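Stelton Hall Users' Group
Minutes of the April meeting

The meeting opened at half past seven, a few minutes later than planned as the kettle had been slow and everyone wanted a cup of tea in their hand before we got down to business. The Chair welcomed those who had come for the first time and said how nice it was to see the back row of chairs in use again. Apologies had been received from the Werau Lane allotment holders, who were busy with their own meeting, and from the choir.

Minutes of the last meeting
These were read and agreed, with one small change. The curtains in the side room are to be cleaned and put back up, and will not be replaced as the minutes had said. The Secretary was sorry for the mix-up and has put it right in the book.

Matters arising
The leaking tap in the kitchen has been seen to and has behaved itself ever since. The lost scarf is still in the drawer by the door and will go to the charity shop if it has not been claimed by the next meeting. It was felt that this was quite long enough for any scarf.

Money
The balance stood at £3,465 at the end of the month, against £3,621 at the same point last year. The difference is more than explained by the new tables, and the meeting was pleased that the drop was so small. Hire fees have come in steadily and the spring sale did well in spite of the rain. Thanks were given to all who baked for it, and to those who came back at the end and bought what was left.

The white tables
There was a long and very friendly talk about the white tables in the activity room, which have now been in use since the winter. Most people are delighted with them. The plain matt tops make the whole room feel lighter, and several members said how much easier it is to find small things on them than it ever was on the old brown ones, where a dropped bead was gone for good. One member still misses the brown ones and asked for this to be written down, which the Secretary was happy to do.

It was agreed that the tables should be wiped with a soft cloth and warm water only. Bennani, who supplied them, have told us that scouring powder will dull the tops, and the tin of it under the sink is to be moved to the outside cupboard so that it isn't picked up by mistake. Groups using paint or glue are asked to put a sheet down first, please, even for a small job. 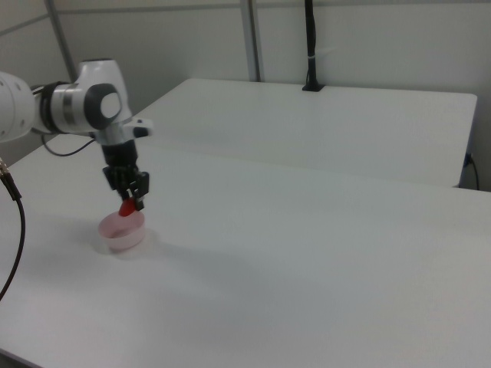
We then came to the matter of where the tables should stand. Some groups like them pushed up against each other to make one big surface, and others like them set apart so that people can walk round. After a good deal of to and fro it was agreed that each group may please itself, so long as the tables are lifted when they are moved – dragging them marks the floor, and the floor was only polished in the new year. Anything clamped to a table edge should have a bit of felt under the clamp. A bag of felt offcuts has been kindly given and is hanging on the hook behind the door.

Bowls and small things
The little bowls for sorting and for holding bits and pieces have been very popular, and the shallow ones most of all, as small hands can get into them so easily. It was asked whether we might have some 30 more before the summer. The meeting thought this a fine idea and agreed to look at the price from Zivinov before deciding. In the meantime, would everyone please put the bowls back on the shelf at the end of their session and check that they are empty. Small items left behind should go in the tin on the windowsill.

Storage cupboard
The cupboard is full once more. A tidying morning will be held, starting at ten, and anybody who can spare even half an hour would be most welcome. Groups are asked to put their name on their boxes beforehand, as there are 2 on the top shelf that no group has been able to claim. There will be soup.

Any other business
The clock in the entrance is running slow and wants a new battery. A member asked if the side window could be left open a little on warm evenings, and this was agreed, provided the last person out remembers to shut it.

The meeting closed at ten past nine. The next one will be in May at the usual time, and cake has already been promised.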